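Section 3: Setting up your drinks shelf

Now for the fun part! By this stage your Stindcombe bar fridge should be unpacked, standing upright in its spot and switched off at the wall. If you've only just carried it in from the car, go back to Section 2 and let it stand first. The compressor oil needs time to settle, and a fridge that has been on its side in a ute or a hatchback needs longer than one that has stayed upright.

What you'll need

A soft cloth
Warm water with a little dish soap
A small spirit level (a phone app is fine)
The two shelf clips from the accessory bag
Your can rack, if you're using one

The Stindcombe comes with three flat shelves and a door rail. Plenty of owners leave it like that and are perfectly happy. But if you drink mostly from cans, a sloped rack makes a huge difference to how the fridge works day to day - you take one from the front, the next one moves down, and the oldest stock always gets used first. We love them, and we'd encourage you to give one a go.

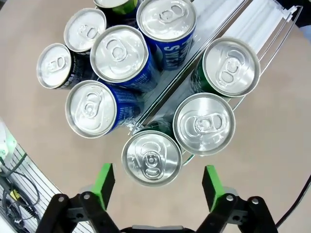

4 min read

Wire racks like the Rino are made to go on a flat surface, so you can try one out on the bench before you commit to a shelf position. Load it, tip your head sideways, and have a think about which drinks you reach for most. Those want the lane nearest the door hinge, where your hand naturally goes.

3.1 Fitting the shelf

1. Wipe the inside walls and the shelf runners with the soapy cloth, then dry them well. New fridges have a plasticky smell and this gets rid of most of it.

2. Choose a runner height. Your rack needs its own height plus 38 mm of clear space above the tallest can. Any less and you'll be scraping your knuckles every time you restock.

3. Slide the shelf in with the raised lip at the back. You'll feel it drop slightly when it's home.

4. Push one shelf clip into each side until it clicks. Give the shelf a gentle tug. It shouldn't come forward.

5. Lay the level on the shelf from left to right. If the bubble is off centre, turn the front feet of the fridge by hand until it comes good. A can rack on a leaning shelf will feed unevenly, and you'll notice it straight away.

Note: Leave the bottom shelf out if you want to stand wine or large soft drink bottles in the base. The other shelves don't depend on it.

3.2 Placing the rack

1. Put the empty rack on the shelf with the low end towards you.

2. Keep it clear of the back wall. Cold air comes down behind the shelves, and anything pressed against the wall can freeze. A gap of two fingers is plenty.

3. Close the door slowly and check that the front of the rack doesn't touch the door rail. If it does, move the rail up one notch (it lifts straight off its pegs).

4. Load the cans from the high end, one at a time, and let each one settle before adding the next.

Caution: Don't load more than 55 standard cans in the whole fridge. The shelves will take it, but air can't move between tightly stacked drinks and the top rows will stay lukewarm.

Caution: Never put cans in the ice box. They can burst, and cleaning frozen cola off a cooling plate is a rotten way to spend an evening.

3.3 Mixed drinks in one rack

Slim cans and standard cans can share a rack, but keep each size to its own lane. If your rack has adjustable dividers, set them so that a can slides freely with a little play on each side. Glass bottles belong on the flat shelves or in the door.

Zirnthorpe divider strips fit most wire racks and can be trimmed with kitchen scissors. The Heffernan drip mat is worth having too - it sits under the rack, catches condensation on humid days and goes through the dishwasher on the top rack.

3.4 First cool-down

1. Plug in and turn the dial to 3.

2. Leave the door shut overnight. We know it's tempting to peek!

3. In the morning, try a can from the middle shelf. If it isn't cold enough for your taste, go up one setting and wait until evening before changing it again.

4. Once you're happy, leave the dial alone until the weather turns. Most kitchens can go down a setting by June.

If the fridge runs non-stop after the first day, see Section 5, Door seals and airflow.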